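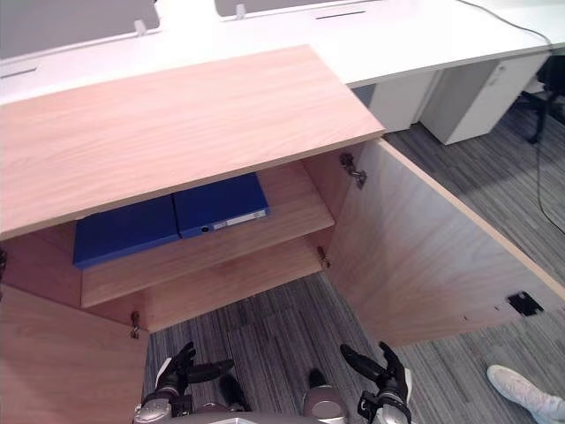 Blue binders on the cabinet shelf, doors open.

Filed under: Notebook / Scent work / January

Morning, kettle on, dogs not in until ten. Adesuwa Afolabi asked me to write up the low-sugar scent trials before I forget the order we did them in, so I'm doing it now with a biscuit and Mellor asleep across my feet (he's retired, he's allowed).

We have 58 usable samples left in the freezer, all on cotton pads, all in the small glass jars from Numex. I do wish we'd gone for the wide lids, as my fingers are hopeless when they're cold, but there we are. Each pad gets eight minutes on the bench to thaw and then goes straight into the stand. I tried five minutes with Plustby last week and she sniffed along the whole row twice and then sat down and looked at me, poor love, so eight it is.

Plustby's tally now stands at 248 runs, and 175 of those were clean alerts, meaning nose on the jar and a proper paw without me so much as breathing at her. I've left out the runs where the post van came. She still likes to offer a hopeful paw on the last jar in the row if she's had nothing by then, and I think that's our doing, for we've put the target at the end far too often. Liudmyla Pylypenko is going to draw up a shuffled order and keep it in an envelope so that whoever handles the dog can't know it either.
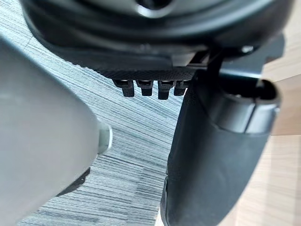

Treats and timing

Longer conversation about this than I expected! Liudmyla would like to move to paying every second alert, and I'd rather stay with every one until the paw is steadier. We settled on paying every one until the end of the month, with chicken for the target jars and plain kibble for a correct walk past. Stenidow (the young spaniel, all ears) won't work for kibble at all, so he can have cheese, cut very small, and we'll weigh it. He was 545 grams up at his last check and his owner was terribly nice about it.

Still to do: wash the stand with plain hot water, no lemon stuff, and ask Adesuwa whether the two pads with the smudged labels should be thrown out. I think they should.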